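Prallano peg board, white with blue pegs: four months of use

Reviewed on Sunday, September 25, 2022

I bought this board in May from the Tedex web shop, after reading many opinions about wooden ones and becoming tired of them. My hands became slow after an illness, and I was advised to practise with small objects every day. I am not a therapist, so please read this as the opinion of a customer who has used the thing a lot.

The idea is very simple. You have a flat white board with holes and marked areas, and a set of blue pieces which go into them. The pieces are of different sizes, from small pegs to a large cylinder, and there is also a round knob with a wide base. You take a piece, you find the place, you put it in. After that you take everything out and begin again. It sounds boring, and some evenings it is boring, but I have kept with it longer than with any other exercise.

The contrast is what I like the most. My previous set, from Bozkurt, had beige pegs on a beige board, and in the evening under the lamp I was searching for the holes with my finger. With blue on white I do not have this problem. The black outlines also help, because the eye goes to them directly. I would only wish for the same clear outline around every hole, as a few of the small ones are harder to notice when I sit at an angle to the board.

The small pegs are the real work. They are thin enough that I must use the tips of my fingers, and if I press too strongly they turn over and roll. The large cylinder is the opposite, it fills the hand nicely and I use it for warming up. The thin rod was my enemy for the first weeks. I could pick it up when it was standing, but when it was lying on the table I pushed it away more often than I lifted it.

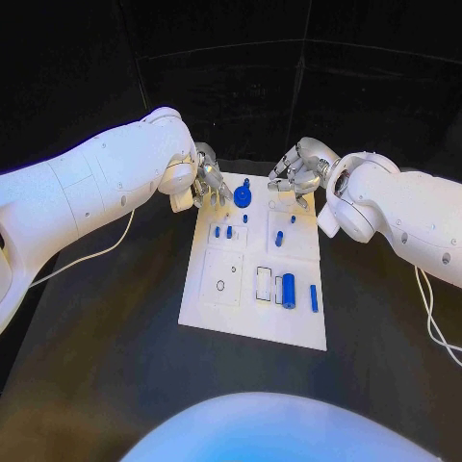

So I made myself a small rule, which I can recommend to others. I always start with the pieces lying down, and only the last two rounds I do with the pieces standing. In this way the difficult part comes while I still have patience. One full round took me seven minutes in the beginning. My best time now is 47 seconds for the small pegs alone, and I was very proud of it.

The board should lie on a surface that is not slippery. On my kitchen table it was moving each time I pushed a peg in, and I lost a good part of the exercise to holding it with the other hand. I put a thin rubber mat under it and the matter was solved. For this price I think some rubber feet could be included.

Cleaning is easy, a damp cloth is enough. The white surface shows every fingerprint, and crumbs collect in the recessed parts, so I keep an old toothbrush near it. After four months I see no cracks, and the blue colour is the same as on the first day.

Now the less good points. There is no box and no bag for the pieces, they came in a plastic sack which tore when I opened it — I keep them now in a jar. The instruction leaflet is one page and does not suggest any order of exercises. Spare pegs exist, but they are sold only in the full set. I wrote to Nidunska, the distributor, and received a polite answer that single pieces may come later.

The price was 900 crowns with delivery. It is not cheap for a board and some pegs, and I waited two weeks before deciding. Considering that I use it almost every day, I do not regret it. For a child I would perhaps choose something with more colours, and the small pegs are not suitable for very young ones in any case.

I give four stars out of five. The missing star is for the sack and for the feet.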